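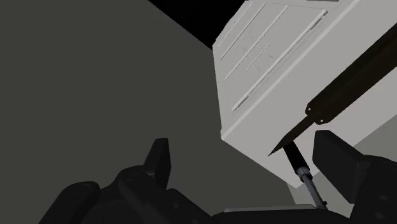 4 行旅诗札中的断行与停步

图 2 渲染画面：灰色平面、浅色矩形体与黑色区域

4.1 语料与版本

本节所用语料为 Amrit Landry 的《Clivside 诗札》，共 60 则。每则由一首短诗和一段散文札记组成，诗在前，札记在后，二者之间空一行。写作时段从初夏延续到 9 月，路线以 Clivside 海岸步道为主干，途中折入 Povard 谷地，再沿同一河道返回海岸。作者在每则札记末尾注明当日的起点和终点，途经地点则只在部分条目中出现。

诗札现存两种文本形态：一为手写笔记本，一为 Stöckli 刊印本。两者在用词上差异很小，在断行上差异较大。刊印本版心较窄，若干长行被迫转行，转行部分虽作缩进处理，但有几处缩进与作者本人使用的缩进宽度相同，仅凭刊印本无法区分。因此，凡涉及行末位置的标注，一律以笔记本为底本；刊印本只用于核对难以辨认的字迹和后来补入的地名。

笔记本的页面本身也会造成断行。作者使用横开本，右侧留有窄边，绝大多数诗行在到达窄边之前即已结束，可以判定为有意断行。行末抵近窄边、下一行又以小写字母起首且无缩进者，记为“边界存疑”，保留在语料中，但不进入 4.5 小节的对照。

札记部分的行末不作标注。散文中的地形、天气、里程和休息记录作为外部参照，用来判断诗中某一停顿是否对应步行过程中的一次停步。需要说明的是，札记与诗的写作次序并不固定。从墨色和页面布局看，有些条目先写札记，诗随后填入上方预留的空白；另一些条目的诗写得较满，札记被压缩到页脚。前一种情况下，诗可能借用了札记已经整理过的时间顺序，对应关系的证据力相应降低。

4.2 标注单位

标注的基本单位是“行末位置”，即一个诗行最后一个词之后、下一诗行第一个词之前的间隔。节与节之间的空行计作独立类型，不与普通行末合并。诗的最后一行之后没有后续诗行，该位置不参与分类，但其标点形式单独登记。

对每一行末位置登记以下内容：

（a）句法状态。行末与句末重合者记为“闭合”；行末落在分句之间者记为“半闭合”；行末切开一个短语者记为“跨行”。动词与其宾语分置两行、介词与其补足语分置两行、修饰语与中心词分置两行，均归入跨行，但以不同代码保存，便于后续拆分。

（b）标点。按笔记本原样登记。作者偶尔用较长的横线代替逗号和句号，横线的长度变化不作区分。行末无标点而句法闭合的情形较为常见，此时以句法判断为准。

（c）视点变化。若行末前后的观察对象由近及远、由远及近，或由视觉转为听觉，则予以标记。对象未变而只增加修饰成分的，不算视点变化。例如某行写坡上的草，下一行写草的颜色，视点视为未变；下一行若转写坡后的海面，则视为由近及远。

（d）停步证据。只有札记中出现明确的停留表述，且停留地点与诗中地物可以对应时，才记为“有证据”。“坐下”“等候”“放下背包”“折返去看”等属于明确表述；“慢慢走过”“看了很久”则不足以判定。后一类在译写札记时容易被理解为停留，标注手册要求回到原文动词，不依据整句气氛作出判断。

4.3 停顿的类型

初步阅读之后，我们将行末停顿归为两个上位类：地形停顿与语气停顿。地形停顿指行末与地貌界线的叙述重合，如坡顶、渡口、栅栏、林缘、溪流汇合处。语气停顿指行末由感叹、呼语、重复或列举造成，前后诗行之间没有可辨认的空间界线。

地形停顿内部又可区分为到达型与受阻型。到达型停顿常见于登高段落，行末为地物名词，下一行展开视野。Povard 谷地上游的一则可以作为参照：

石阶到这里松开，
鞍部。
两边的水各自向下。

“鞍部”独占一行，前有逗号，后有句号，句法上是前一行的补足，空间上则是坡段的终点。札记写明作者在鞍部坐下换袜，停步证据成立。此处短行与停步一致，标注没有困难。

受阻型停顿的形式较为复杂。诗中写到涨水、关闭的栅门或塌落的路肩时，断行往往落在动词之前，使动作推迟到下一行。下面两行出自海岸段：

潮水已经比我早，
占去了沙嘴的那条路。

译文不得不调整语序，原文的跨行发生在助动词与主要动词之间。读者在行末得到时间上的比较，到下一行才得知道路不可通行。札记记载作者在岸边等候退潮，因此该处同样有停步证据。与鞍部一例相比，这里的行长没有明显缩短，停顿主要由句法悬置产生。只以行长衡量停顿强度的做法，在这一类位置上会低估停顿。

语气停顿多见于诗的开头和结尾。作者习惯以一个不带谓语的名词短语起首，随后以句号断开，再进入完整句。这类开头与短途旅行日记的记录格式相近：先写地点或天气，再写经过。若仅因其位于行末且带有句号，便归入地形停顿，会使到达型的范围过宽。标注手册因此规定，首行名词短语若为当日起点的地名，归入语气停顿；若为途中或终点地名，则视后续诗行是否展开空间而定。语料中首行出现地名的条目为 18 则，均按此规定逐一复核。

列举造成的停顿需要另行处理。作者在沼地和海滩段落中常把植物名、石块颜色与风向并置，每项占一行，行末以逗号或空白结束。并列项之间可能存在实际的行进距离，也可能只是站在同一处向不同方向观看。诗中若没有位移动词，札记也没有先后说明，则统一归为语气停顿，并附“并列”标签。这种处理偏于保守，理由见 4.6 小节。

4.4 标注过程与分歧处理

标注由 2 名标注者独立完成。标注者先阅读诗的部分，完成句法状态、标点和视点变化的登记，此时札记处于隐藏状态；全部诗行登记完毕后，再打开札记，登记停步证据。两个阶段之间不得回改第一阶段的结果。若札记使标注者认为先前的视点判断有误，可在备注栏写明，由复核阶段处理。

登记工具为 Lukura。该工具以行为单位显示文本，可以分别锁定诗与札记两个区域，但不能保留手写页面中的斜向插入语。遇到插入语时，先在转录文本中以方括号标出其位置，再由标注者查看页面影像决定归属。插入语指向行内某词的，视为该行的一部分；写在两行之间且没有指示线的，单独成行，并标记为“位置推定”。

分歧分为代码分歧与理解分歧。代码分歧指两人对文本含义的解释一致，但选择了不同标签，如一人记“半闭合”，另一人记“闭合”，备注中均认为分句已经完成。此类分歧依据手册直接统一。理解分歧指对地物、说话者或动作次序的解释不同，需共同重读相关页面。重读之后仍不能统一的，保留双重标签，不作强制裁定。

最终保留双重标签的行末位置共 7 处，集中在使用“上面”“那边”“回头”等方位词的诗行。以 Povard 段的一处为例，诗写“回头，谷里亮了”，下一行起首为动词“下”。一种解释以步行者为主语，指其转身下行；另一种解释以光线为主语，指谷中光线向下移动。札记只写午后云层散开，没有提到下行时间。前一种解释会在行末形成一次地形停顿，后一种解释则只产生视点延续。两种解释在语法上都成立，强行择一会使停步与断行的对应程度受到标注者偏好的影响。

转录基准文本于 2022年6月27日，星期一冻结。此后发现的字迹误读记入勘误表，凡不改变行末位置的，不重新标注；改变行末位置的，仅重做该则及其相邻条目。相邻条目一并重做，是由于作者有时在次日的开头重复前一日的末行，重复部分是否另行缩进会影响首行的归类。

4.5 断行与停步的对应

在停步证据成立的位置上，行末以闭合状态为主，跨行也有稳定出现，且主要见于受阻型停顿。到达型与受阻型在句法上的差别，比二者在行长上的差别更清楚。到达之后，句子通常已经完成，下一行以新的主语或地点状语起首；受阻之处，句子往往尚未完成，障碍物或受阻结果留给下一行说明。两种停步在札记中可能使用同一个动词，例如“等”，但诗行形式并不相同。

视点变化与到达型停顿的联系较强。坡顶、岬角和林缘之后的诗行多由近景转入远景，并伴随动词减少、名词增加。渡口和桥面之后的变化则较不规则：一部分诗行转向对岸，一部分转向脚下的水，另有一部分转入声音。将桥与坡顶合并为“地貌界线”虽便于建立上位类，却掩盖了观看方向上的差异。后续分析宜把线性界线与高程界线分开。

听觉成分的分布也值得单独记录。在雾天条目中，诗行很少使用远近对比，地形停顿之后常出现水声、铃声或碎石滚动声。札记对雾天停步的交代较晴天详细，作者会写明在何处等待能见度恢复，在何处沿墙行走。因此，雾天条目的停步证据较易成立。此处存在记录条件造成的偏差，不能据此认为作者在雾天更倾向于用断行表现停步。

空行的情况与普通行末不同。节间空行常对应一段未写出的路程，前后两节的地点已经改变，而停步证据多不成立。若把空行视为程度更强的停顿，会得到与札记相反的读法：页面上的空白最大，步行却没有中断。Clivside 北段有一则，前节止于灯塔下方的草坡，后节起于渔港的石堤，札记明确写道中途没有休息。此类空行更适合看作路程的省略。诗节内部的单词行则相反，占据的版面很小，却更常与坐下、等候等行为对应。

行末标点提供的信息有限。句号与停步证据之间有一定联系，但去除首行名词短语之后，这种联系减弱。横线的用法前后不一，初夏条目中多用于插入说明，至 9 月条目则常用于收束诗行。若不区分时段，横线会同时显示出延续与终止两种功能。本文只将横线作为原始标点保存，不赋予固定的停顿强度。

就阅读次序而言，诗行中的停顿有时早于札记所述的停步。作者在坡顶之前已使用短行，到达坡顶后反而恢复较长的句子。对这种情形，可以有两种处理：其一，把短行看作攀登过程中呼吸的节奏，与地点无关；其二，把短行看作对坡顶的预备，仍归入到达型。本文采用前一种处理，将其记为语气停顿，并保留“坡前”标签。理由在于札记只能证明坡顶的停留，对攀登途中是否有短暂停步没有记录。

刊印本的转行会改变上述部分对应关系。受阻型停顿依赖句法悬置，版面转行一旦被读作作者断行，就会多出一个悬置位置，原有位置的强度随之分散。到达型停顿多为短行，受版心影响较小。由此可见，使用刊印本进行同类研究时，受阻型的误差应大于到达型。引用刊印本诗行而不核对笔记本，对坡顶、鞍部一类例子影响有限，对潮汐和渡口一类例子则应避免。

4.6 适用范围

上述对应关系限于同时保留诗与札记的文本。没有札记的行旅诗可以使用句法状态、标点和视点变化的登记方法，但停步证据一栏无法填写，也不宜由地图上的坡度或道路状况补足。现今步道的走向、桥位和栅门可能与写作时不同，即使路线未变，地形也只能说明某处适于停留，不能证明作者在该处停留。

并列项统一归入语气停顿，会漏掉作者边走边记的部分。沼地条目中，植物名称的次序有时与由岸边向高处行进时的植被变化相符，若采用植被资料作为外部参照，其中一些行末或可改归地形停顿。但笔记中的植物名多为俗名，同名异种难以排除，目前的资料不足以支持这种改动。

译文中的行末位置与原文不能逐一对应，本节所引诗行仅用于说明分类，不作为统计依据。中文译文在修饰语与中心词之间较少允许长距离跨行，遇到受阻型停顿时通常需要重组语序。引文后的句法说明均针对原文，译文标点也仅供阅读。

手写页面中尚有若干铅笔短划，位于诗行右侧，间隔不等。它们可能是朗读时加入的气口记号，也可能是誊抄进度的标记。短划与行末标点重合时，二者功能难以分离；短划落在行中时，又缺少同类记号可资比较。标注阶段未使用这些短划，转录文本仅在页边保留其位置。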